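Robots at Work, Unit 6
Reviewing a Starter Package: the Tonar Pick-and-Place Course Kit
Handout prepared by Chaltu Alemayehu
Bring this with you, along with your notes from Unit 5 on grip force.

Where we are

Last unit we worked through how an arm gets from one pose to another. Now we get to the part I've been looking forward to since August: judging a whole kit as a buyer would. The arm is only one piece of what a teaching lab pays for. There's also the software, the lesson files, the support line, and the hours somebody spends getting the first grasp to work. We're going to look at all of it, and I think you'll enjoy this one!

What the kit is

Tonar is a software and lesson package sold by Curelham, a small outfit in Plano. You supply the arm and the gripper. Tonar supplies a task editor, a set of 20 ready-made tasks, a logging tool, and a year of phone and email help. The tasks use things you already have in the building: cups, cans, pens, folded cloth. I love this choice. Students care more about a robot picking up a drink than about a robot picking up a gray test block, and the drink is harder.

The task editor works in stages. A can pick has four of them: approach, close, lift, place. Each stage has its own speed limit and its own stop condition, and you can run any stage alone. Please do run them alone at first. Most of the trouble people had in earlier units came from running the full chain before the approach was any good.
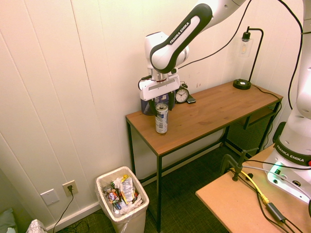 Reading time: 4 minutes

The close stage on a beverage can, with a Franka Emika arm. The fingers come down from overhead and shut around the top of the can, and the can stays upright on the table. Top grasps are the Tonar default for anything tall and narrow. Look at how near the neighbors are, too: a dark blue cup behind the gripper, a small alarm clock and a phone off to the right. A side grasp would need a clear lane for the whole hand at table height, and on a busy table you often don't have one.

Think about the cables as well. They loop off the hand and run up from the wrist, so they travel wherever the arm travels. When you plan a wrist turn, plan for the cable. Tonar lets you set a limit on wrist rotation for each stage, and this is one of my favorite small features in the whole package.

How it did in our trials

Seidu Odoi ran the can task 40 times with the default settings, moving the can to a fresh spot before each run. It finished 38 of them, a success rate of 95 percent. Both failures came at the close stage, with the can tipping as the fingers met it. He then slowed the final approach and ran a short second set with no tips at all. A short set doesn't prove much, so treat that as a hint and try it yourselves.

Cloth was a different story. The folded cloth task is fussy about the starting fold, and the lesson file says very little about how to make one. I'd call it the weak spot of the kit. Curelham's support people were friendly and quick when we wrote to them, but their answer was mostly "keep trying different folds."

Cost

The license is $410 per lab per year, and the number of students doesn't matter. The Tsikata package, which we reviewed in Unit 4, charges by the seat and has a better logging tool. Tonar has the better editor by a wide margin — I could watch people use it all afternoon.

Before the lab session

Read the stage settings page in the Tonar manual.
Write down a speed limit you'd pick for each of the four stages of a can pick.
Choose one household object that is not in the task set and sketch how you would grasp it, from the top or from the side.

In the lab

Work in pairs, with one person at the editor and one at the stop button. Swap after every fifth run. Log the failures with the stage name and a few words on what you saw; "it didn't work" won't help you when you write the review.

The review itself is two pages, addressed to a lab manager who has an arm already and wants to know whether to buy the license. Use your own runs as evidence. Seidu has the grading sheet if you'd like to see it early.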